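October 16, 2020

Finally got to the dish table today! Esther Lema had been after me to swap the old white cloth for something darker (glare off the lights was driving her nuts), so the dark green one is on now and I reckon it's a big improvement. Lime on green isn't as hard to pick out as I'd feared, though Kiprono Nyaga still wants to try a grey one in January.

Spent most of the morning on the layout. The plastic set is cheap and cheerful — bowls and cups in blue, lime, red and orange — and I like having a few of them upside down, as you get the ridges and raised bits instead of plain insides. Kept the bigger bowls out toward the sides and bunched the small stuff together in the lower middle. Gave the cloth a good tug at the corners first, then had to do it again after lunch when it crept.

Things to sort:
- wash the lot in warm soapy water, 10 minutes' soak, no scourer (scratches the colour)
- ask Skillport for 3 more cups, red if they've got them
- tape marks under the cloth? Kiprono says yes, Esther says they'll show through
- shelf label for the spares still says Tamuno, fix

Left it all set out for tomorrow.
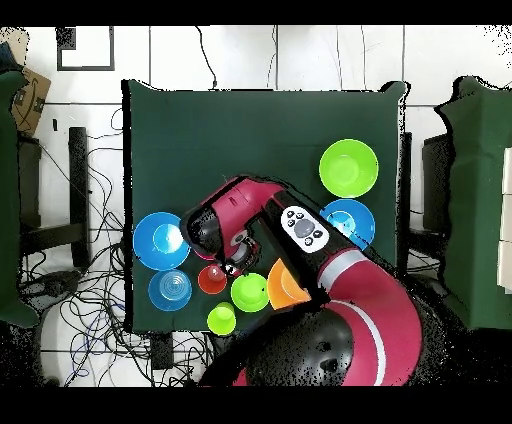 Dish table with the green cloth on, small ones grouped in the lower middle.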